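Sturnside > Textile room > Notebook > Wash and dry tests

21/02/2019

Water repellent trial, batch 2. Picked up from where the last entry stopped. Gostell sent the second bottle, same label, but it pours thinner than the first. Shook both and let them stand an hour. No settling in either.

Dosed the bath at 20 ml per liter, double what we used before. Cotton swatches in for 50 minutes, then through the wringer twice. The wringer still pulls to one side and needs its spring looked at before the next round.

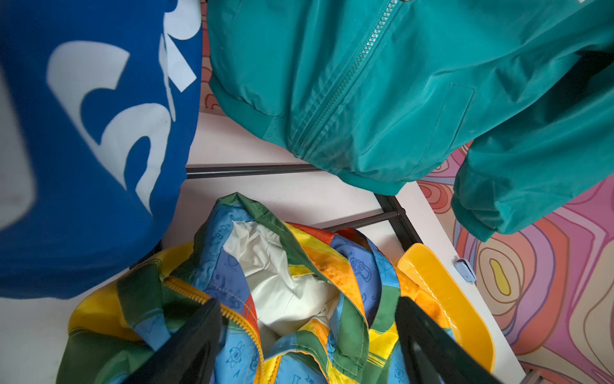 Teal zip jacket next to a blue item with a white print.

Spray test on the swatches after air drying: the first wash cycle barely changed the rating. After the fifth it dropped a full grade at the fold lines and held everywhere else. I want to repeat that with the swatches dried flat, no fold at all. The Trirnstead cloth did worse than our stock cotton from the start, so I've stopped testing it until we know what finish it came with.

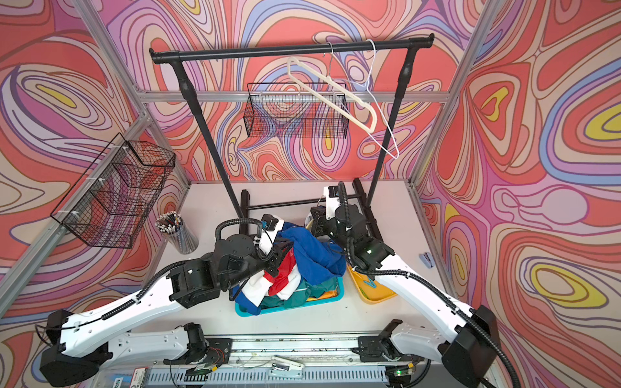
Scale reads high again. With the 50 g check weight on, it wandered for a minute before it settled. Re-zeroed and weighed the dry swatches over. Old numbers on the previous page are crossed out, use the new ones. Swatch 79 is missing from the tray and I left its row blank.

Water hardness is still the thing I trust least. The softener cartridge is due in July but the strips already look off to me. Will run one bath with bottled water and compare.

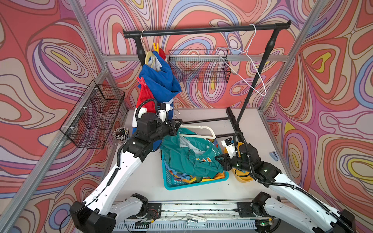

Also tried the Bouazza detergent at half dose. Less foam, rinses out in two changes where the usual one takes three. No smell left on the cotton. Order code ends in 888 if anyone needs more.

To do: flat-dried repeat, wringer spring, ask Gostell if the recipe changed, new labels for the tray.
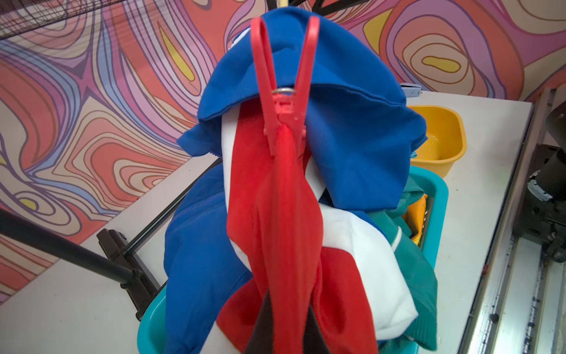
Red fabric hung from a red plastic clothespin, blue garment behind.

Recent entries
Wringer pressure, second try
Spray test ratings, batch 1
Trirnstead cloth, first wash
Softener cartridge log

Sturnside Textile Room | Contact | Back to top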